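Gramard Grasp Planner: Set-up Guide
Section 6. Tuning the wrist view and the approach planner

Do Section 5 first. If the hand-eye calibration is stale, everything below will appear to work and then miss by the width of a spoon. Allow an afternoon, and start it before 3 p.m.

The planner takes two views, one from the wrist and one from the head. They disagree more often than you would like, and most of this section is about settling the argument.

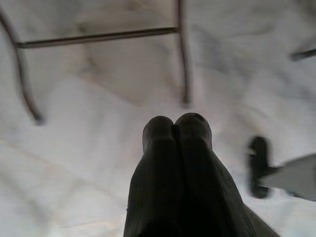
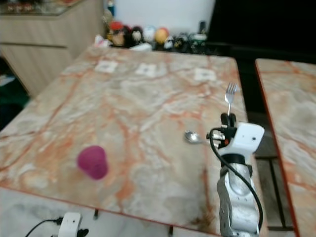 Wrist view first, head view second.

6.1 Before you start

You need the Gramard console, a working connection to the arm controller, and write access to the profile folder. Profiles live in the folder called profiles. We considered other names.

Copy the default profile and edit the copy. The default is read-only on new installs, a change requested by Lise Simard after the summer she spent restoring it.

Close any Skultedside session running on the same controller. Two planners on one arm will both send targets, and the arm will try to please them in turn.

6.2 Setting the wrist exposure

1. Open the console and choose Views, then Wrist.
2. Jog the arm to a height where the fingertips and the working surface are both in view.
3. Turn auto exposure off. It does a lovely job on a still arm and hunts like a lost dog on a moving one.
4. Set the gain to 100 and raise the exposure until the surface has visible shading. Pale cloth washes out early, so stop while you can still make out the folds.
5. Jog the wrist side to side at working speed and watch the blur meter. If it turns amber, shorten the exposure and add light to the room.
6. Press Hold. The value is lost if you leave the page without pressing Hold. There is no warning. There is a ticket about the warning.

Note: The blur meter scores the whole view as one number. A crisp fingertip can carry a smeared background over the line, so look at the picture as well as the number.

6.3 Masking the fingers

The segmenter has no idea which parts of the wrist view are robot. Left alone, it will report the gripper as a nearby object of great interest and plan a grasp on it.

1. Close the gripper fully.
2. Choose Mask, then Learn closed. Keep the arm still until the bar fills.
3. Open the gripper fully and choose Learn open.
4. Step through the in-between positions with the slider. The mask should follow the fingers with a thin margin on either side.
5. If the mask lags, raise Margin one step at a time. Large margins hide thin objects, and cutlery is mostly thin.

Caution: Relearn both masks after changing fingertips. The old mask will still load, and the status light will still be green. The light reports that a mask exists. It has no opinion on whose.

6.4 Thin and shiny objects

Wire, rods and forks give the depth estimator trouble. It tends to report a rod as a row of unrelated dots, or as a hole, or as nothing on Tuesdays' build and something on the next. The settings below are the ones Chantal Desjardins arrived at for the Fortin profile, and they travel fairly well.

Edge support: high
Depth fill: off
Minimum object width: the smallest the slider allows
Specular reject: medium
Candidate limit: 400

Depth fill is tempting. It closes the gaps in a wire rack and gives you a beautiful solid wall, which the planner will then refuse to reach through.

With specular reject set to high, the bowl of a spoon vanishes from the map and the handle stays. This is fine for grasping the handle and poor for avoiding the bowl.

If planning slows down, lower the candidate limit before touching anything else. At 495 the console begins dropping preview updates, and you will be looking at an old plan with great confidence.

6.5 Settling the two views

1. Choose Fusion, then Show both.
2. Pick one object that the head view sees well. Click it.
3. Wait for the outline to appear in the wrist view. It should land on the same object.
4. If it lands next to the object, go back to Section 5. Nudging the offset by hand is possible, and everyone does it once.
5. Set Handover distance. Beyond it the planner trusts the head; inside it, the wrist. Start at 330 mm.
6. Run Dry approach three times from different sides. The arm stops short of contact each time and logs the gap between the two estimates.

A jump in the planned path right at the handover distance means the views disagree there. Raise Blend until the jump becomes a slope. If Blend is at maximum and the path still kinks, the fault is in calibration and you have been tuning the wrong thing. Welcome.

Caution: Keep a hand near the stop button during Dry approach. Dry refers to the intention.

6.6 Holding an object

Once the gripper has closed on something long, the planner has to treat it as part of the arm. Tick Attach on close. The held shape is taken from the last good estimate before contact, so a fork seen badly becomes a short fork, and the planner will swing the missing part through whatever is nearby.

Check the shape in the preview before allowing any large move. If it looks stubby, use Extend shape and drag the end out by hand. Untick Attach after release, or let the Distar bridge do it if you have that installed. Version differences are listed in Appendix C.

6.7 Saving the profile

1. Choose Profile, then Save as.
2. Give it a name that says what it is for. The folder already has final, final2 and use_this.
3. Restart the planner and load the profile again. Confirm that the exposure value survived.
4. If it reads zero, see step 6 of 6.2.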